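Hi Trinidad,

Quick catch-up on the Bramance oral history project, now that we're past the halfway mark of the Althorpe grant. It's been a busy stretch and I'm really pleased with where we've got to!

We've recorded 17 interviews so far, mostly with people who worked at the old Oyelaran cannery (and a couple who married into it, as they like to put it). Amirul Sopacua has been doing the transcribing, and he's up to 441 pages — a lot more than I budgeted for. People had plenty to say about the night shift.

The listening evening at the library went well too. We played two clips and then had to give up on the schedule, with everyone swapping names and correcting each other's dates.

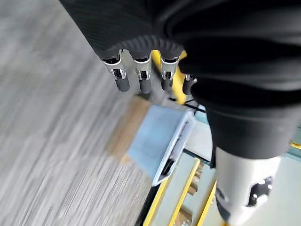 Will the transcripts be ready by December? Most of them will, but the last two interviews are in Ilocano and the translation won't be finished until the new year.

On money, we've got $600 left in the travel line and I'd like to move it over to translation, if that's all right with you. Nearly everyone we still want to talk to lives close by, so we won't miss it. I'll need a yes in writing before I can pay the translator's first bill.

Next up is the booklet. Amirul wants footnotes, I want bigger type — we'll send you a sample chapter once we've settled it.

Talk soon, and thanks again for the extra recorder!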